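Print this entry | E-mail to a friend

Filed under: Diary, Home & Paperwork

29th December

Up too early. Rain. Porridge, burnt the bottom of the pan, ate it anyway. Said I would do the papers between Christmas and New Year and there is not much between left so it has to be now.

Where I'm starting from, for the record, so I can be smug later. One drawer in the hall that won't shut. One drawer in the hall that won't open. Carrier bag behind the bedroom door marked SORT in my own writing, no idea from when. The shoe box. The other shoe box. And the kitchen windowsill, where post goes to fade.

Phoned Grażyna Gajewski first for moral support, which was a mistake, she kept me forty minutes on her sister's boiler. She does hers every July, all in one go, door shut, radio on. Says winter is the wrong time, you get gloomy and keep everything. May be right. But I did nothing in July except complain about the heat so here we are.

Hall drawer by ten. Mostly instructions. Instructions for a kettle we gave to the church sale. Instructions for the extractor fan in four languages, none of them any help when it started making that noise. Threw out the lot except boiler and washing machine. Then found the guarantee for the washing machine, ran out in spring, threw that too. Then fished it back out as it has the serial number on. This is how it goes.

Letters from Kekham, the insurance people. Three years of them and they all say the same thing with a different number at the bottom. Last one says 494 for the year, the one before was lower, I shall ring and be cross. Wrote RING KEKHAM on the back of my hand. Washed up after lunch. Gone. So writing it here: ring Kekham.

Bag marked SORT was nearly all old phone bills and bits of wire. Why do we keep wire. Every lead to every phone anyone in this house ever had, all plaited together like something out of a drain. Konrad says don't chuck them, you never know. I do know. Chucked the ones I could tell were dead and put the rest in a biscuit tin for him to never know about.

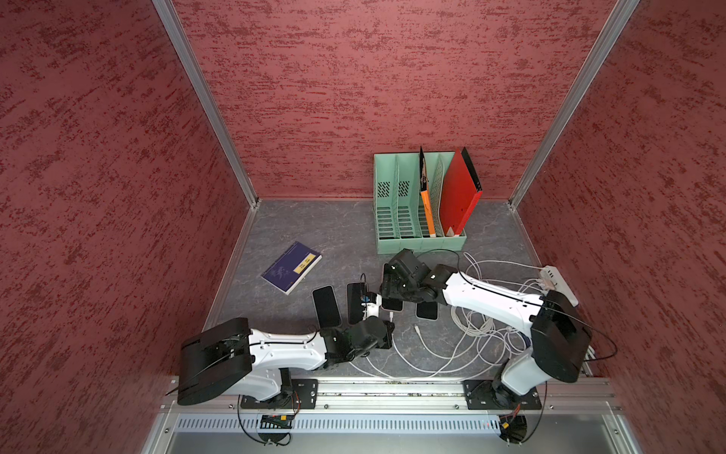
The filing is the real trouble, never mind the drawers. I've had hanging files and they sag, I've had the concertina thing and it split, I've had boxes with lids and once a lid is on I never look in again. Grażyna swears by the upright sort that stands out where you can see it, and I can see the sense, mint green plastic with slots in the sides, compartments in a row, you drop the thing in and walk off. Though a red binder and an orange folder have gone in together right at the one end there and the left side has nothing in it at all, which is exactly what I would do. All in the first hole your hand comes to. The binder's tipping over already. So mine wants labels from the very start, in thick pen, house / money / health / Konrad, and the big binder at the one end with something next to it to hold it up. Also a booklet lying out flat beside it, dark blue, and I bet that one never makes it in either, flat things don't. Mine will be the passports.

Two o'clock, soup. Konrad Urbańczyk home early and standing in the doorway in his coat asking was there any lunch and what had happened to the hall. I said I was happening to the hall. He took a pile off to the kitchen table "to help" and read an old Setier catalogue cover to cover. Wants a shed from it. The catalogue is so old the shed will have fallen down.

He did find the receipt for the sofa though. 822, and there was me telling everyone it was 600. Felt a bit sick. It is a good sofa.

Shoe box one: photographs, not touching those today, put the lid back on. See above about lids.

Shoe box two: everything from when we moved out of Zawadzka. Rent book, the letter about the deposit, the inventory with my angry notes down the side (one chair ALREADY wobbly). Sat on the floor and read the whole lot. Legs went dead. We never did get all that deposit back, they kept some for a mark on the wall that was there when we came. Kept the inventory, threw the rest, took the rent book back out again. Grażyna is right about winter.

Windowsill done in ten mins flat, should of started there. Two Christmas cards with no stamp on, never sent, to people who sent us one. Oh well. Prulport voucher, 1000 points, out of date by a week. A WEEK. Dentist reminder for me, not out of date, wish it was.

Recycling bin full, lid won't go down. Second bag on the step getting wet. Shredder got hot and stopped so there's a heap of bank things waiting under the table, do not let anyone put them out.

Still to do:
the drawer that won't open (Konrad, screwdriver)
labels, thick pen, ours has dried up
ring Kekham
ask Grażyna where she got hers and if there's a wider one
passports somewhere sensible and WRITE DOWN WHERE
dentist

Tea was toast. Hall floor visible for the first time since November, the carpet's a different colour by the skirting. Back aches. Konrad is asleep on the 822 sofa with the shed page open on his chest. Bath now if there's any hot water lfet, then bed.

3 comments | 11 shares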